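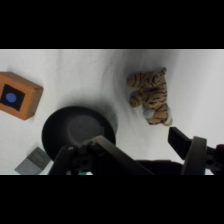
Soft things are the worst, according to Dayana Puma, and she'll tell you so before you've got your coat off. A block has sides. You close on it and it stays the shape it was. "A plush tiger just sort of gives up," she said. "You squeeze the belly and the legs go somewhere else."

I'd come out to Claltusville to talk to her about the after-school robotics class (I wrote about their line-following cars a while back, and people asked what came next). Arms came next! The students call their project Jurnex, and when I asked what it stood for I got four different answers, so I stopped asking.

The job they've set themselves sounds small. Put a few mismatched things on a white cloth, tell the arm which one you want, and have it pick that one up using only the camera by the gripper. The cloth was Dayana's idea. They'd been working on a bare tabletop and the glare was making everybody miserable. "Now we've got wrinkles," she said, "and the software thinks a wrinkle is an object. So we traded one headache for another, but I like this headache better."

Ruth Chávez is the student who looks after the picture collection, and she's the one I ended up talking to longest. Her goal for the term is 1,000 labeled pictures. She had 36 when she started, all of them of blocks, and the first time she tried a dark round dish the program had no clue. "It's black and the gripper's black," she told me. "When the finger's in front of it, where does one stop? I have to zoom in and I still argue with myself."

I asked if labeling gets boring. She gave me a look. "Yes. But you find stuff. I used to mark the stripes too tight and leave off the pale fur, and then it went for half a tiger."

They're aiming for the Daltutis meet in July, where each team gets 100 tries and the judges choose the objects. Dayana wants the class to spend more time on where the fingers close. Ruth wants more pictures. They had this argument in front of me, pretty cheerfully, for a good ten minutes — I don't think I was expected to pick a side.

Before I left I asked Ruth what she'd put on the cloth if she were a judge. "A sock," she said, right away. Dayana groaned and wrote it on the board.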